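Fio sobre mudança, porque prometi no grupo e porque estou de folga hoje. Vai ser comprido, já aviso.

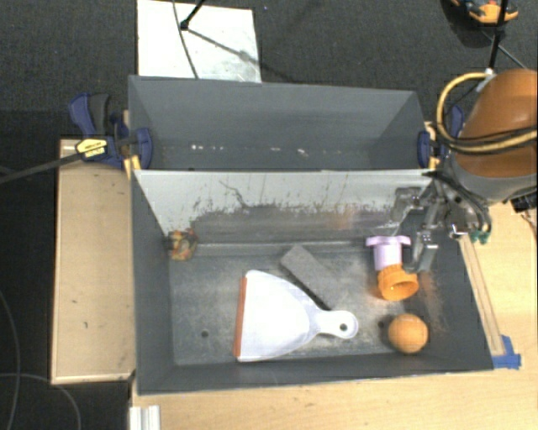
1/ Mudei de apartamento em maio e até agora tem coisa que não sei onde foi parar. A primeira lição foi sobre o que fica à mão no dia da chegada. Todo mundo separa lençol, carregador, escova de dente, e esquece que o apartamento novo vai estar imundo! Uma pá de lixo de plástico branca como essa, com a beirada avermelhada e o furinho no cabo pra pendurar, teria salvado minha primeira noite. A minha estava no fundo de uma caixa escrita "diversos".

2/ Aliás: NÃO escrevam "diversos" em caixa nenhuma. Eu tinha sete caixas de "diversos". Sete! Numa delas estavam o passaporte, uma forma de pudim e o manual de uma geladeira que vendi faz tempo.

3/ O que funcionou foi etiquetar pelo cômodo de DESTINO. Parece óbvio, mas eu vinha marcando pelo cômodo de onde a coisa saía, e meu escritório antigo virou metade quarto, metade área de serviço. Os moços do caminhão seguiram as etiquetas direitinho e empilharam tudo no lugar errado, culpa toda minha.

4/ Sobre orçamento de caminhão. Pedi três. A Walix veio em casa, olhou armário por armário, abriu até a despensa. A Wedside fez tudo por telefone em dez minutos e deu um preço lindo, que subiu quando mandei a foto do sofá. O terceiro nunca respondeu. Fechei com a Walix e fecharia de novo.

5/ Perguntem SEMPRE sobre a escada. O edifício Beaulieu (meu antigo, saudades da varanda, nenhuma do elevador) tem um elevador em que não entra colchão de casal. Lá foram os coitados descendo tudo pela escada, e isso é cobrado à parte. No meu caso, 822 reais a mais. Estava no contrato, na página 2, que eu assinei sem ler, comendo pastel.

6/ Meu amigo Trevor Poirier, que já se mudou mais vezes do que eu troquei de celular, me ensinou a fotografar a parte de trás da televisão antes de desligar os cabos. Fotografei. Só que no apartamento novo a tomada fica do outro lado e um dos cabos não alcança. Mas a foto ajudou, Trevor, juro.

7/ Louça: esqueçam o jornal, suja tudo de tinta e depois você lava prato por prato morrendo de cansaço. Usei pano de prato, camiseta velha e meia. Meia em taça é uma maravilha, entra certinho. Perdi dois copos na mudança inteira, e um deles caiu da minha mão já na cozinha nova, então nem conta.

8/ Livro vai em caixa PEQUENA. Eu sei que vocês sabem. Eu também sabia. Mesmo assim enchi uma caixa enorme porque "cabia tudo", e o fundo abriu no meio do corredor, na frente da vizinha. Foi assim que conheci a vizinha.

9/ Planta: levei no colo, no banco da frente, com cinto. A samambaia sofreu um pouco na primeira semana e depois pegou gosto pela janela do banheiro. O manjericão não resistiu. Descanse em paz.

10/ Burocracia que eu deixaria resolvida uns dias antes: luz, gás, internet e o aviso ao condomínio novo. Aqui no Jandton só pode mudança em horário comercial e com elevador reservado. Descobri isso na véspera, às nove da noite, e quem quebrou meu galho foi o síndico, o Amrit McIntyre. Um santo. Ganhou bolo de cenoura.

11/ Um conselho que eu não segui: desapegar ANTES de empacotar. Paguei caminhão pra uma bicicleta ergométrica que funcionava como cabide, embrulhei com carinho, subi com ela e doei na semana seguinte. Também trouxe um saco de cabos que não servem em nada que eu tenho. Esse eu não doei, vai que...

12/ Primeira noite: arrumem a cama antes de qualquer outra coisa. Antes de achar o abridor, antes de ligar a geladeira, antes de responder mensagem da mãe (desculpa, mãe). Às onze da noite você não vai ter força pra procurar fronha, eu dormi com a cabeça num moletom enrolado.

13/ E deixem um dia inteiro só pra limpar o apartamento antigo antes de entregar a chave. Eu reservei uma tarde. Passei a tarde raspando fita adesiva da porta do armário com um cartão de fidelidade vencido, e o forno ficou pra depois do jantar.

14/ Estão me perguntando na DM se vale contratar quem empacota. Não contratei, achei caro na época, e no terceiro dia de fita crepe no cabelo eu já tinha mudado de ideia. Se a grana permitir, eu contrataria só pra cozinha, o resto dá pra encarar com amigo e pizza.

15/ Ainda faltam duas caixas fechadas aqui no corredor, as duas de "diversos", claro. Se aparecer o controle do ventilador eu volto e conto. E quem tiver dica pra tirar cola de etiqueta de móvel de madeira, manda, que o álcool só espalhou.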